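Washing microfiber so it stays soft

I wash mine every couple of weeks, in a load of their own, on cool, with half the soap you'd think (and never, ever fabric softener!). 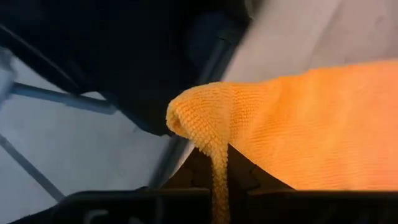
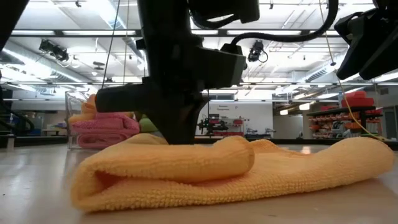 Drying is where most of us go wrong, me included, for years. Low heat, 40 minutes, then out. Looped towels like the orange one hold on to lint, so give yours a good shake outdoors first, and fold it once it's completely cool.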